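Kirsty Faulkner
May 2020

ok a thread about my kitchen counter because I've been looking at it all day every day for weeks and I have Thoughts

So when we moved into the Drarndale place I signed off on the kitchen in the time it takes to drink a coffee. Cabinets fine, sink fine, counter gray. That was my entire review. "Gray."

It is so much more than gray!! I've been eating lunch over this thing and I had no idea it had orange in it. ORANGE. Thin little veins, the color of weak tea or a creamsicle depending on the light.

They don't run straight either. They wander. There's one I follow with my finger while the kettle's going, it sort of winds along and splits off into smaller ones like a river on a map.

The rest is cloudy, dark patches and light patches. My sister said it looks like weather and now I can't unsee it. There's a whole storm system next to the toaster.

Anyway the reason I know all this is that I finally cleared the counter off. All of it. Every last jar. I'd had so much stuff on there that I was chopping onions on a patch the size of a paperback.

What was living on the counter, in no order: bread box, two fruit bowls (one for fruit, one for keys and dead batteries), the stand mixer, a crock of spoons, mail, more mail, a candle, a drill

The drill had been there since the curtain rods. The curtain rods went up in the fall.

I measured once it was bare, because I wanted to know what I was working with. 84 inches end to end on the long side. EIGHTY-FOUR. I have been living like a person with no counter and I had seven feet of it.

Someone's already asked so: no, I don't know if it's real stone. The landlord, Mr. McPhee, says "it's a good one" and that's all I've been able to get out of him. I tapped it with a spoon and learned nothing.

It feels cold under my arms in the morning, but so did the laminate in my last apartment, so I'm not calling that evidence

Cleaning, since half of you only follow me for that — I did crumbs first with a dry brush, then warm water and a drop of dish soap on a soft cloth, then plain water, then dried it with an old t-shirt. That's it. I changed the cloth twice and I'm not showing you the first one.

I skipped the vinegar. My mom uses vinegar on everything including the dog's bowl but if there's any chance it's marble I'm not risking it on a counter I don't own

The sticky ring from the honey jar took the longest. I laid a hot damp cloth on it and went and folded towels, came back, wiped it up. Second try got the rest. Very satisfying, ten out of ten, would spill honey again

There was also a ring from the olive oil that I thought was part of the pattern. It was not part of the pattern.

And then there was a bottle of Vurnivance under the sink from whoever lived here before, which says "stone and tile" on the front. I read the back, put it back under the sink, and I'd love it if someone who's used it could tell me whether it leaves a film

(Two of you have now said it leaves a film. Thank you. It stays under the sink.)

Now the fun part, which is deciding what gets to come back.

My rule is that if I haven't touched it this week it goes in a cupboard. The mixer lost. I cried a little. It's very heavy and I love it and I make a cake maybe once a month.

Spoons came back. Bread box came back, but I turned it so the short side faces out and suddenly it takes up half the room?? Why did I have it long ways all this time

The fruit bowl that was actually fruit came back. The other one has been emptied into a shoebox that I'm going to go through "soon"

So the color thing. I'd been buying everything for this kitchen in white and blue because I thought gray counter = cool colors. But with those orange veins in there the blue looks kind of mean? Like it's ignoring them.

I put a clay flowerpot down next to the sink just to get it out of the way and the whole counter woke up. Same with the old copper measuring cups. Same with an actual orange, which I'm now keeping there on purpose.

I had been about to spend 60 dollars on a set of blue canisters. They were in the cart! Sixty dollars! I took them out and had a biscuit instead.

What I think I want now is a warm, rusty color for the wall behind it. There's a little paint place called Rustska that's doing sample pots by mail and with a name like that they had better have a rust

I'd have to ask Mr. McPhee. He let us paint the bathroom, but the bathroom was previously the green of a hospital, so that was more of a rescue

Dark stuff looks great on it too, by the way. I didn't expect that. Charcoal on that smoky gray, with just a bit of orange going past the corner. I'd wear it as a coat.

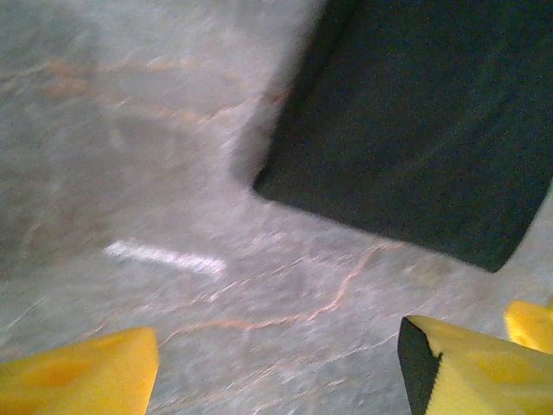

The orange squiggle I've been raving about, plus the mystery white streak. Bit blurry, sorry to the storm clouds.

The squiggle is the one that goes up through the middle toward the dark block. The ones upper left are much fainter, I had to look twice.

And yes the streak!! I can't work out from the picture if it's a chalky line, a scratch, or just light bouncing off something. Guesses welcome. My brother-in-law says scratch, but he says scratch about everything, he used to do car bodies.

If you've got a mark like that on a counter, what I'd try is a fingertip first, then a damp cloth, then get your eyes down level and look across it with a lamp off to one side. A real scratch will usually catch your nail. Don't go at it with a scouring pad just to find out.

Replying to a few of you in one go —

No I'm not sealing it. If it's stone it may want sealing, and if it isn't it really doesn't, so I'm going to wait until Mr. McPhee digs out the paperwork he swears he has

Yes you can have a cutting board AND a nice counter, please use a cutting board, I beg

The brush is just a dustpan brush that I keep for the kitchen. Nothing fancy. It has a chewed handle from when the puppy was a puppy

Yes the drill is back in the toolbox. It took me almost a minute to walk it there.

Somebody asked what I do about the gap where the counter meets the wall. Butter knife with a thin cloth wrapped over the end, go slow. I got out a lot of toast. I got out a raisin that I'd rather not talk about

Day after update: there is one (1) envelope on the counter. I'm watching it. I know how they breed.

Day after that: the envelope has been dealt with, it was a coupon for a carpet cleaner and we don't have carpet

I rolled out pie dough straight on it this morning, flour everywhere, so much elbow room! The dough didn't stick nearly as much as it does on my board. Had to wipe down twice after because flour plus water is basically glue, so brush it up dry first, learn from me

Pie was rhubarb. Slightly too sharp. We ate it anyway with a lot of ice cream

Next on the list is the shelf over the stove, where all the spices live under a layer of grease, and I'm going to need a podcast and a bucket for that one. If you've got a trick for greasy jar lids put it below. I'm at the soaking-them-in-the-sink stage and they're winning

And if Rustska's samples ever show up I'll paint a few squares on cardboard and prop them behind the sink, and you can all vote. I'm hoping to have a color picked by July. Leave Mr. McPhee to me.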